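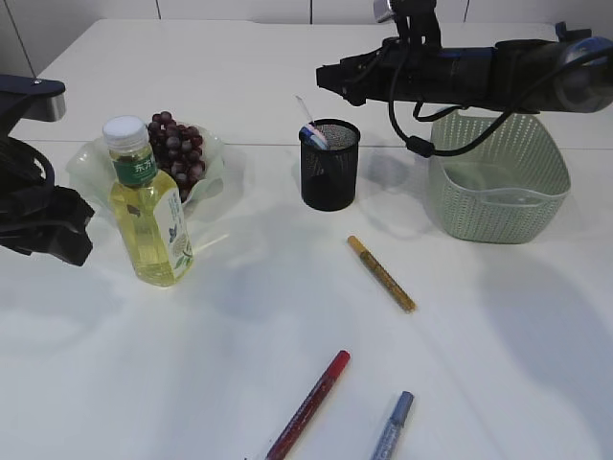 4. Results: What Schools Ask Families to Buy

4.1 Scope of the supply lists

The archive assembled for this study contains 3,901 supply lists issued to families of children entering kindergarten and first grade. Most were sent home or posted in August, and a smaller share reached parents before the summer break. Lists were retained if they named a grade, gave at least one item, and could be matched to a single school. Lists that covered a whole district without separating the grades were set aside and are treated in Section 6.

The wording of the lists is far from uniform. Some schools name an item and nothing more ("scissors"), while others specify size, tip, color, and the number to be supplied. Crayons, glue, and pencils are described in the greatest detail. Cutting tools come next, and they are the only item for which safety language appears with any regularity. For that reason they are used in this section as the main case for examining how schools divide costs and duties between the classroom and the home.

4.2 Safety wording and its effect on cost

A total of 1,788 lists attach some condition to scissors. The most common condition is a blunt or rounded tip. Requests for a cover, cap, or sheath are less common and are concentrated in schools where supplies travel home in the backpack each day. Schools that keep supplies in the classroom seldom ask for a cover, even when the rest of the wording is strict.

Conditions of this kind matter for families because they narrow what can be bought. A parent in Loureiro, a town with one general store, may find that the plain item is in stock and the specified item is not. Parents in Grukura reported fewer problems of supply but more confusion over terms, and several said they had bought the same item twice after the first was sent home. In both places the extra cost of a single item was small. The burden came from the extra trip.

Figure 1. Children's scissors in pale pink plastic, with a purple blade sheath.
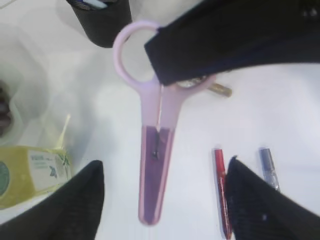
By Yolandi Khumalo
Jalus Center for Family and School Research
64 shares | 5 comments

4.3 Pooled and personal supplies

Schools differ sharply in what happens to supplies once they arrive. Under a pooled system, everything a family sends is placed in shared bins and used by the whole class. Under a personal system, each child keeps a labeled set. A mixed system pools consumable goods such as glue and paper and leaves durable goods with the child. Scissors, as Figure 1 suggests, are often sold in colors that children come to know as their own, and teachers in our interviews named them as the item most likely to cause a dispute when a personal system was replaced by a pooled one.

Parents held firm views on the matter. Those who favored pooling spoke of fairness and of relief at not having to match what other families could afford. Those who opposed it tended to object to the lack of notice more than to the practice itself. One parent in Loureiro had spent an evening writing a name on every crayon, only to learn at the door that the labels would not be used. The lists rarely settled the question in advance – the word "shared" or an equivalent appeared mainly on lists issued by schools that had used pooling for several years.

4.4 Who writes the list

Authorship of the list proved to be a better guide to its length than school size or location. Lists written by a single teacher were shorter and named fewer conditions. Lists written by a grade team were longer, often because the preferences of each member had been kept. Where the front office prepared the list, items were carried over from year to year with little review. Staff at one Jusov school could not say when a request for pencil boxes had first been made, and the teachers there no longer used them.

Schools that asked teachers to confirm each item before the list was released produced clearer documents. They also received fewer calls from parents in the weeks before classes began, according to office staff. We did not have call records against which to test this report, and it should be read as the judgment of the staff concerned.
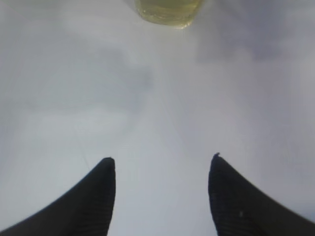
When should a school send its supply list to families?

Before the summer break where possible, with any later change sent as a separate notice. Parents who received the list early were able to spread their purchases over more than one pay period, and they were more likely to report that they had found every item.

4.5 Limits of the data

The archive holds what schools asked for and does not record what families bought. A list may also be softened in practice by a teacher who accepts whatever a child brings. The interviews address this gap only in part, as they were held in 2 of the districts covered by the archive. Private schools are underrepresented, and schools that issue no list at all do not appear. Section 5 turns to the household survey, which recorded purchases directly.

Related items
Paying for the First Day: Household Budgets in Grukura
Shared Bins and Labeled Boxes: A Review of Classroom Practice
Reading the Fine Print: How Parents Use School Notices
Notes on the Jusov Interviews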